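Chores by robot: are we there yet?
Home Automation Talk > General > Page 1 of 3

gritbucket
Thread started 8/14/18

My brother-in-law swears he'll have a machine doing his dishes before his kid finishes school. I've been working through the Kekholm simulated apartment stuff and I'm less sure. Sharing some stills so we can argue about the same thing for once.

Chores I'd pay for, in order:

1. Opening cabinets and doors without me. Everything else is behind one. A round wooden knob with a gripper finger on either side looks like nothing, and I've still watched Virkard's planner spend 106 tries on a knob.
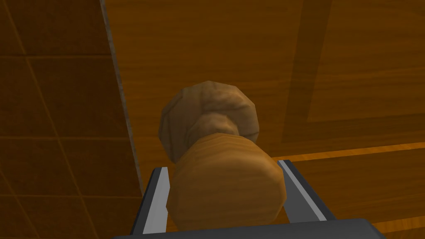 2. Clearing the counter. Fetch the tray, wipe the granite, put the tray back. My mother could do this while yelling at somebody on the phone. For a gripper it means getting fingers under something flat on a speckled surface, and flat things lie there like they pay rent.

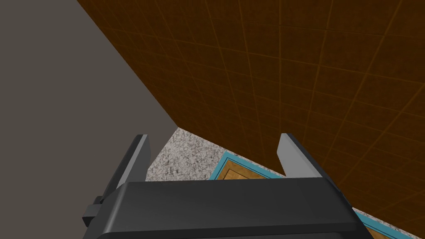 Posted by Marisol Ospina
Member, 1,955 posts

Your list is upside down. The tray is easy. You slide it to the edge of the counter and pinch the part that hangs over. We did it on the shop floor at Cabrera with sheet stock, over 678 times in one June, and the arm got bored before we did.

Doors are where dreams go to die. A door swings, so now the whole robot has to move with it and keep its elbows out of the drywall. Two arms help less than you'd think — mostly you've got a second elbow.

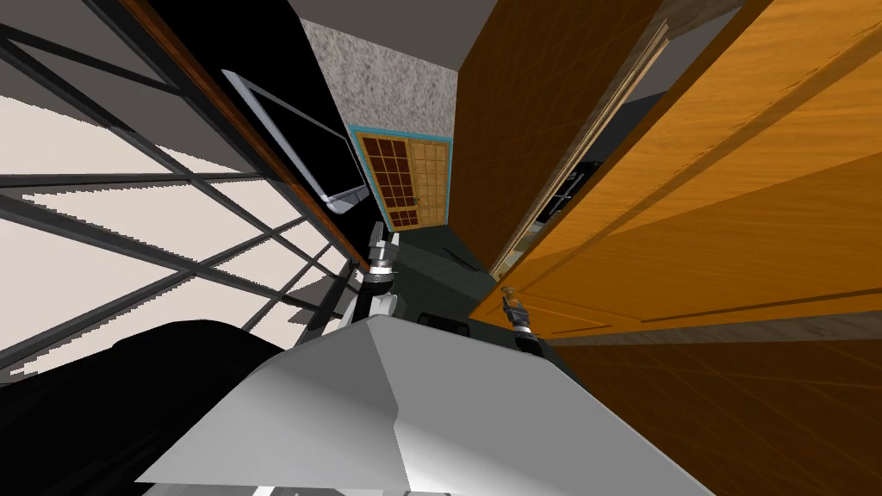

And that's before you ask it to go through the door carrying anything. Call me when it does laundry and comes back with both socks.

dishpan_dan

Disagree, Marisol. Lever handles are a solved problem. Push down, pull, done. My dog does it, and he failed obedience class. What's unsolved is price. Dindarell quoted us 728 a month for one arm that sorts bolts, and it calls in sick more than I do.

Marisol Ospina

Your dog has a nose, four legs and a motive. Look at where the fingers have to end up on a little gold lever, on a great big door, and tell me again about solved.

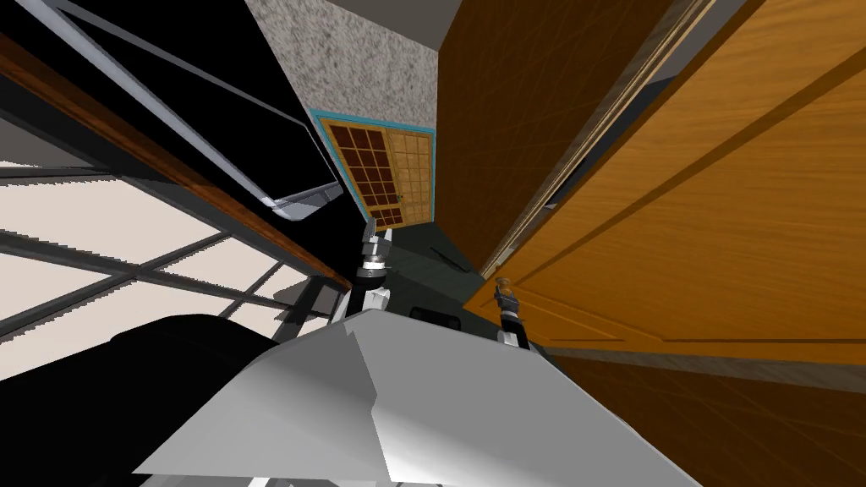
Kekholm User Notes, Vol. 3, No. 2

gritbucket

Marisol, fine, doors go above trays for difficulty. They were already first on my list, so I'm counting that as a win. The notes cited up there have a decent piece on handles if you skip the math.

dishpan_dan

I skipped the math and the piece. Still say levers are easy. Knobs I'll give you.

sumpPumpSal

Does any of this stuff do gutters?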